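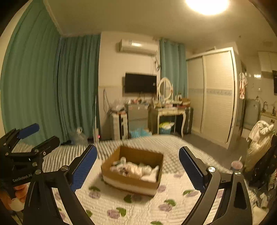
泳衣到底能不能放进洗衣机洗?

最好别放。哪怕吊牌上印着“可机洗”,我也建议手洗。吊牌上的字是厂家写的,厂家不介意你明年再买一件。

我游泳很多年了,每周下水四次,主要在氯味很重的室内池。网上关于泳衣泳具保养的说法,我试过的不少,信的不多。下面是按用品整理的一些做法,哪些我觉得有用,哪些我怀疑,都写明白。

一、泳衣泳裤

出水以后先冲。更衣室的淋浴就行,穿着冲也行,冲到闻不出明显的氯味为止。很多人把湿泳衣拧成一团塞进包里,晚上才想起来,这一步省掉了,后面用什么洗液都白搭。

回家以后用凉水加一点中性洗涤剂,轻轻按压。不要搓,不要拧。用干毛巾卷起来压一压,把水吸走,然后平铺在阴凉处。挂在细衣架上,湿布料的重量全压在肩带上,肩带会越来越长。

“放白醋可以中和氯”这句话,到处都能看到。我认真试过一个夏天:两条同款泳裤,一条每次泡白醋水,一条只用清水冲。到季末,两条都松了,颜色也都浅了,我看不出差别。白醋那条闻起来像凉拌黄瓜。也许浓度不对,也许我运气不好,反正我不再买醋了。

专用除氯洗液又怎么样?我用过Brurelard,一瓶223毫升,味道确实去得干净,头发上的也能去。至于瓶身上说的“延长面料寿命”,我没见到任何能让我相信的测试。泳队的Dilwyn Owen很喜欢它,他的泳裤一样是一个赛季一条。要是你鼻子敏感,可以买;要是指望它省钱,算一算再说。

含氨纶多的泳衣合身、舒服,但怕氯。日常训练穿聚酯和PBT的就好,版型硬一些,耐得住。比赛服不要拿来训练,这话教练们讲了很多遍,每年还是有人穿着比赛服来游准备活动。

二、泳镜

镜片内侧不要用手指擦,也不要用毛巾角擦。防雾层很薄,擦几次就没了。用清水晃一晃,甩掉水珠,自然晾着。

防雾喷剂有效,时间不长。我手上这瓶Husus,按说明喷完等一会儿再冲掉,能撑完一堂训练课。包装上写着“持久防雾”,没写多久算持久。婴儿洗发水稀释一滴抹在内侧,再冲掉,效果在我看来差不多。冲不干净会辣眼睛,这一点推荐它的人常常不提。

唾液呢?老办法,不花钱,能顶一会儿。卫生方面各人自己掂量。

泳镜要装进硬盒或布袋,别跟钥匙放一起。硅胶带发粘、出现小裂口的时候就换带子,单买带子比换整副便宜得多。

三、泳帽

硅胶帽洗完里外擦干,撒不撒爽身粉随你。乳胶帽容易粘连,撒一点确实有好处,下次戴也顺手。别把泳帽晾在暖气片上,我这么毁过两顶。

帽子裂了小口,有人教你用修补自行车内胎的胶水。我照做了,补丁在第一个转身时就掉了。换新的吧。

四、毛巾和浴袍

速干毛巾不要加柔顺剂。柔顺剂会在纤维上留一层膜,吸水变差,然后你会以为毛巾质量不行。普通棉毛巾也一样,少放为好。

毛巾有霉味,可以单独洗一次热水,洗前看清标签能不能承受。洗完马上晾开。有些文章说放冷冻室过一夜能杀菌除味,我对此非常怀疑:低温让细菌歇着,拿出来一回暖,味道也跟着回来。冷冻室还是留给豌豆吧。

五、泳包

包比泳衣更容易臭,洗的人却少。每周倒空一次,把内衬翻出来,用湿布擦一遍,敞着口放到彻底干。底部有排水孔的包好用一点,可孔常常被沙子和头发堵住,要用牙签通一通。

我现在的包是Sundgate的,号称有“干湿隔离仓”。隔离是隔离了,湿仓里的东西一样会捂着。再好的隔层也代替不了到家就打开拉链这个动作。

包里常备一个网袋,湿东西放网袋里,到家直接拎出来。防水袋只适合路上用,放在里面过夜,第二天开袋要有心理准备。
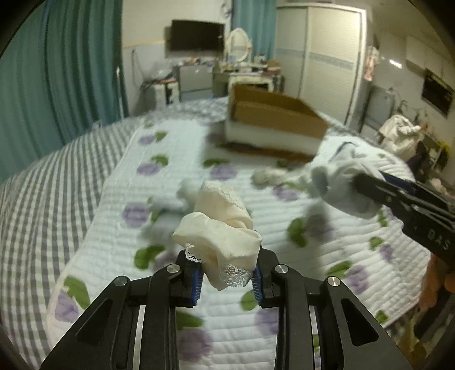
六、脚蹼、划水掌和浮板

橡胶脚蹼冲净后平放,鞋套里塞点报纸撑住形状。竖着靠墙放久了,蹼面会弯,弯了很难再直回来。热水烫直的方法我见过视频,自己没敢试,脚蹼不便宜。

划水掌的胶管要定期拆下来看看。断的时候多半是在泳道中间,飞出去很难找。剪一段备用胶管放包里,用医用乳胶管就行,不必买品牌配件。Kramer卖的那种替换管我比过,粗细一样,手感一样,颜色好看些。

浮板别压在重物下面,也别留在夏天的车里。Iolo Pumphrey六月把一块浮板忘在后备箱,取出来时翘得像片薯片,他还坚持用了一阵,说能练核心。我不评价。

七、头发和皮肤

下水前先用清水把头发淋透,再戴帽子。头发吸饱了淡水,进去的池水会少一些,这个说法我觉得讲得通,自己用着也有感觉。抹护发素再戴帽子就算了,帽子会打滑,还弄脏池水。

“氯把头发染绿”这句话说得不准。通常是水里的铜造成的,浅色头发才明显。市面上拿番茄酱去绿的偏方,我身边没有见过成功的,浴室倒是很难收拾。

八、什么时候该扔

泳衣对着光能看见布纹发稀,或者后腰那块松得兜水,就可以换了。不用等到队友提醒。

有人喜欢按次数算,说训练泳衣下水80次就得换。这个数字我查不到出处。池子的氯浓度不同,人的用法也不同,套一个统一的数字没什么道理。我最短命的一条只撑了21次,原因是有一回在热水池里泡太久,出来还忘了冲。

旧泳衣不一定马上丢。剪成布条绑浮板、捆胶管都好用,弹性虽然差了,打个结还是牢的。旧泳帽套在湿鞋外面也不错,免得弄脏包里的其他东西。

如果你有别的办法,欢迎写信来,最好说明用了多久、在什么样的池子里用。只写“亲测有效”的,我一般不回。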